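Questions I get asked a lot

Do you take on tables that have been painted?
I do, but please tell me first! Stripping paint adds a good day to the job, sometimes more if there are lots of coats (and there usually are). Send me a photo of the underside too if you can manage it.

How much does it cost?
A plain top, sanded and refinished, is £179. Legs are extra. Mireille Boutros does the chairs, so I'll pass you on to her for those. 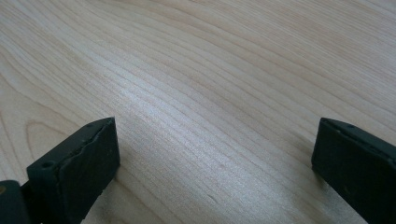 Collection is free if you're within 6 miles of Kemwood, and after that we'll work something out between us. I've only got a small van, so anything that seats more than eight has to come apart first.

Can you get rid of a white ring from a hot mug?
Most of the time, yes. Try leaving it alone for a few days before you ring me, as some of them fade by themselves. Please don't go at it with toothpaste – I spent most of September putting that right for people.

Which finish should I pick?
Oil if you don't mind topping it up, varnish if you've got small children and felt tips. I'm an oil person myself, but then I quite like pottering about with a rag of an evening.
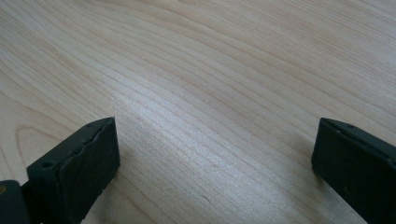

Wavy grain on a pale wooden tabletop.

How long is the wait?
Usually 2 weeks, longer before Christmas. Ask for Yara when you ring.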